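From: Imani Sorensen
To: chores-list
Subject: Re: [chores-list] Are we any closer on laundry?
Time: 4:52 PM

On 9:14 AM, Barrett Nakamura wrote:

> I run the linen room for a small hotel, 11 rooms, and we send sheets out
> but do the small stuff ourselves. Hand towels, face cloths, bar mops. My
> sister-in-law sent me another video of a robot folding a shirt and asked
> why I am still paying people to do it. Can somebody on this list who works
> with these things tell me if a machine can fold a hand towel yet, at a
> speed that matters, without a person standing next to it? I don't need a
> sales pitch. I got one from Wovska already and it didn't answer the
> question.
>
> Also, would it be towels first or something else? I would have guessed
> dishes.
>
> Barrett

Barrett,

Short answer: it can fold a hand towel some of the time, slowly, and you want a person in the room.

Longer answer. I work in the shop at Draltdale, where we have been on small cloth items since May. Two arms, two-finger grippers, a table. We picked towels and things of that size for the same reason you're asking about them. They are cheap, they are all close to the same shape, and a bad fold doesn't hurt anybody.

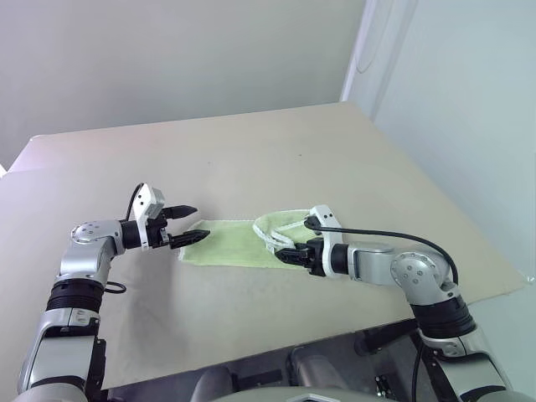
Two-arm station, light green cloth with cord loop.

The fold is the easy part. If a towel is flat and square to the table, two arms can take two corners and bring them over, and that has worked in labs for a long time. What takes the time is getting from a pile to flat. A towel out of the dryer has no corners you can see. A person shakes it and finds one by feel. Our arms pick up whatever is on top, and then have to find out what they picked up.

Last month we logged 853 attempts starting from a crumpled towel. We got 282 folds that Noemi Brannigan would accept, and she is the only one of us who has worked in a hotel, so she does the judging. That is close to one in three. Many of the misses were small, a corner tucked under or the hem off by a couple of inches. A guest might not notice. Your housekeeping manager would.

Speed is worse. A good run takes six minutes from crumpled to folded. I timed Noemi at 11 seconds, and she was talking to me while she did it. You can leave a machine on overnight, and people bring that up a lot, but at one in three you come in to a stack that has to be gone through by hand anyway.

Where things go wrong, in case it helps you read the next sales pitch:

Picking up two layers. A two-finger gripper can close on one layer or two and not know the difference. Thick terry is easier than thin cotton here.

Loops and tags. Anything with a hanging loop can catch a fingertip. We lost a whole afternoon to one item because of its cord. If you buy towels with machines in mind, buy them without loops.

Edges lying tight on the table. The fingers need to get under the cloth, and on a hard top they skid. A softer surface helps some.

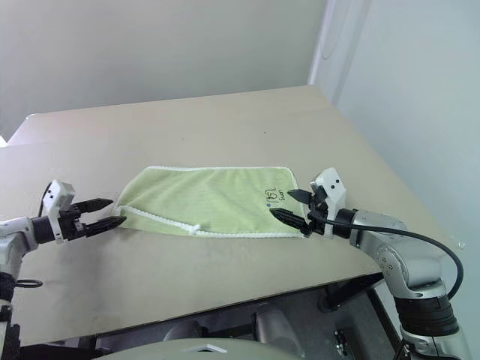 Starting from flat, with the towel spread out by hand, our numbers are a good deal better, but then you have paid somebody to spread it out, and a person who has a towel spread out in front of them is most of the way to having it folded. I would ask any vendor what state the towel was in when their clock started. Ask Wovska that. Ask how many tries went into the video too.

On your other question, I don't think it will be dishes first. Ansel Esposito did a winter on dishes and can correct me, but what he told me was that glass and water together made every mistake expensive. A dropped towel you pick up again. For shop-floor work I'd say loading parts that come in a tray is already done well, and has been for years, because the tray holds everything in the same place. Cloth has no tray.

Mortimer Lindgren asked me off list about the Herkby folder, the one with rollers and clips. It's a different kind of machine. You feed it each piece by hand and it does the fold. If you had ten times the linen I would tell you to look at it. For 11 rooms I would keep the people you have and look again in a couple of years.

If you want to mail me a few of your bar mops I can run them and send you the counts - good or bad. Use the shop address, not my home one. Unwashed new ones behave differently, so send some that have been through the dryer plenty of times.

Imani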